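The Room on Wetton Street

The house on Wetton Street had been empty since June, and Nighat Bhutto had the keys for 4 days before she slept there. She spent the first evenings measuring. The landlord, Mr. Ghumman, had said the back bedroom was ten feet by eleven. It was nine and a half by eleven, and the closet door hit the radiator.

Her roommates were supposed to be two people from the Florkier warehouse. One backed out the week before. The other, a quiet man named Ginitz, moved in with a mattress, a rice cooker and a cat he had not mentioned on the phone.

"She stays in my room," he said.

The cat did not stay in his room. By the second night she had found the warm spot on top of the refrigerator and the loose board under the sink. Nighat had never lived with an animal. She shut her door at night and listened to it walk the hall.

The rent was 84 dollars more than they had planned for, split two ways. Ginitz put the bills in a row on the counter and went through them with a pencil.

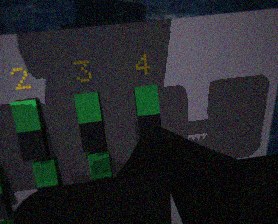 Ginitz said they could take a third person if the cat was the problem, and he would move her into the laundry room. He did not look up from the bills.

"The cat isn't the problem," Nighat said.

"You shut your door."

"I always shut my door. I had three sisters."

He thought about that and wrote down a number. They would keep the heat low until November and share one grocery list. She would take the trash out and he would do the floors, on account of the hair.

It went fine for a while. They worked different shifts and mostly met in the kitchen, one of them eating breakfast and the other supper. He left the rice cooker on for her. She bought the cat a brush and left it on the counter without a note.

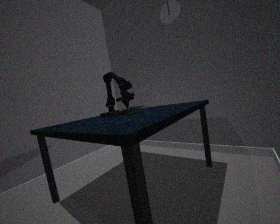

A dark table with a black robot arm, in a dim grey room.

In the third week she came home from the late bus and found her door open. She was sure she had closed it. The cat was asleep on her coat, on the chair, with one foot over the sleeve. Ginitz's light was off.

Nighat stood there in her shoes for a minute. Then she got the extra blanket out of the closet, easing the door past the radiator, and went to bed. She left the hall door the way it was.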